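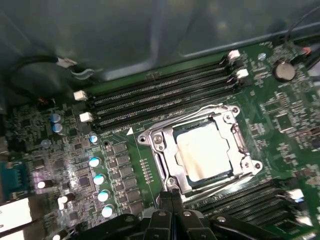 Old tower, processor out or leave it in?

9 replies, 244 views

stevik_tower
Posted in March, 19:40

I'm stripping an old desktop for parts and would like some opinions before I go further. The case was my sister's and had been in a cupboard for years. Memory is out, both banks of slots are empty now, and the cooler is off. I've opened the plate over the processor but the processor is still sitting in the socket.

There is old thermal paste on the metal lid, light brown, streaked down one side. I would like to reuse the board and processor together in a small machine for keeping photos on. Do I clean the processor where it is, or lift it out first? I've seen both recommended.

Also, is it worth changing the coin battery while the board is this easy to get at?

Waqas Hashmi
Posted 19:58

Leave it in and close the plate before you clean. Put a bit of isopropyl on a lint-free cloth, wipe from the outside of the lid towards the middle, and go over it again with a clean part of the cloth. I have done a fair few like this and never had one out of the socket for it.

Yes to the battery. They cost next to nothing.

drumby_amos
Posted 20:11

I'd take it out, personally. If paste has gone down one side of the lid I want to see whether any has got over the edge and onto the underside. You can't check that with it clamped down.

Lever fully up, plate fully back, hold the processor by two opposite edges and lift straight up. Note where the little triangle on the corner goes first.

Waqas Hashmi
Posted 20:15

And that is how people bend pins. If it's the type with the pins in the socket, one slip with a sleeve or a corner of the chip and the board is scrap. Streaks on top of the lid do no harm at all. He isn't selling it.

drumby_amos
Posted 20:23

He might be one day. I've lifted out plenty and bent none. Good light, no long sleeves, put the chip somewhere safe straight away. It's a thirty-second job.

Harriet H
Posted 20:47

Whichever you do, don't leave that plate open while you work on the rest. I dropped a case screw into an open socket once. It bent 2 pins and I spent an evening with a sewing needle and a magnifier. The machine did start afterwards but one memory channel never came back.

If you've still got the plastic cover for the socket, use it when the processor is out. If not, the processor is the best cover there is.

stevik_tower
Posted 21:05

No plastic cover, I'm afraid. It went in the bin long before I had the thing.

A second question. There's a black cable looped across the side of the case with a small white plug on the end, and I didn't write down where it came from. Another small connector with red and orange wires is at the edge of the board. Should I have labelled these?

Sreekumar V
Posted 21:19

Yes, but it can be sorted out. Follow the loose one back to whatever it's fixed to. If that end goes to a fan or a front panel part you have your answer. Then find the manual for the board, which will have a drawing of the headers. The model number is normally printed somewhere between the slots.

Don't push a plug onto anything just because it fits. Masking tape and a biro from now on.

On the main question I'm with Waqas. Clean it in place.

Beryl T
Posted 21:34

Don't use kitchen roll for the paste, it sheds. Coffee filters are fine. I bought a bottle of Xia cleaner at Jutano for this and it was no better than plain isopropyl, so save your money.

If it has dried hard, rest the damp filter on it for a minute before wiping. No scraping with a screwdriver.

drumby_amos
Posted 21:50

Coffee filters agreed. Still think he should look underneath. A board that age, I'd want to know before I put memory back in and start hunting for faults.

stevik_tower
Posted the next day, 18:10

Thanks all. I closed the plate and cleaned it in place with isopropyl and filters. It took four filters and the lid has come up well, apart from a faint mark near one edge that I'm leaving. New battery is in. If it won't start I'll take the processor out and look, as Amos says.

The loose cable goes to a fan. I'm still looking for the manual, so it's staying unplugged for now. Will post again when the memory is back in.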